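Introductory Laboratory Practice
Handout 4: Glassware on the bench
Prepared by Lensa Yilma, Cellville campus. Corrections to Mingxuan Yu, please.

Read this handout before you come to room 222. We will not repeat it at the start of the session, as we need the time for the filtering exercise. 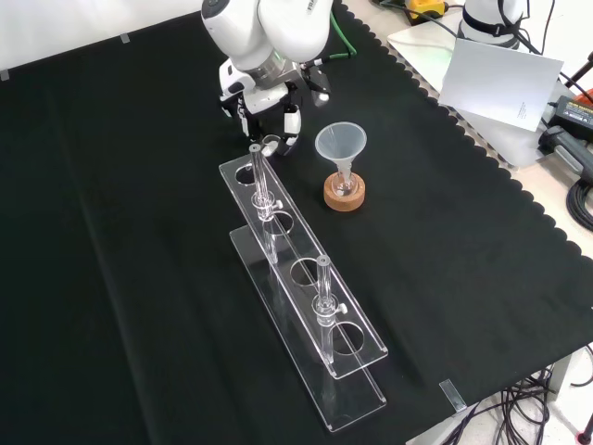
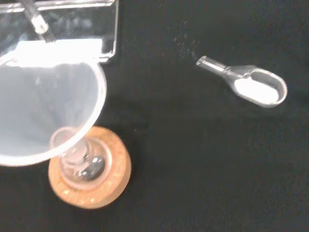 Figure 1 (first picture): test tube rack, with funnel and flask beside it. Figure 2 (second picture): the funnel and flask from closer.

1. The rack
The clear rack has four holes in one row. In Figure 1 two of them hold glass tubes. Each tube has a clear collar with a small white thumbscrew, at the height of the upper plate. Turn the screw only with your fingers. If the collar is too tight the glass can crack, and if it is too loose the tube will slide down. Number your tubes from the back of the rack to the front and write the same numbers in your notebook.

2. The funnel
Our funnels are plastic and let some light through. The stem goes into the neck of the flask, as both figures show. Do not push it down hard. Air must be able to leave the flask while the liquid comes in, otherwise the flow stops and then the funnel spills over. Pour slowly, and keep the level well under the rim.

3. The cork ring
A flask with a round bottom cannot stand by itself. Put the cork ring on the bench first, then the flask, then the funnel. When you take things apart, the funnel comes off first. Please do not carry the flask and the ring together.

4. Glass rods
Hold the rod against the inside of the funnel and let the liquid run along it. Check the tip for chips before use. Chipped rods go in the broken glass bin, never in the sink.

Before next session
Read page 93 of the course reader and answer question 18 in your notebook. Groups using the Wulberg sheets should bring them too.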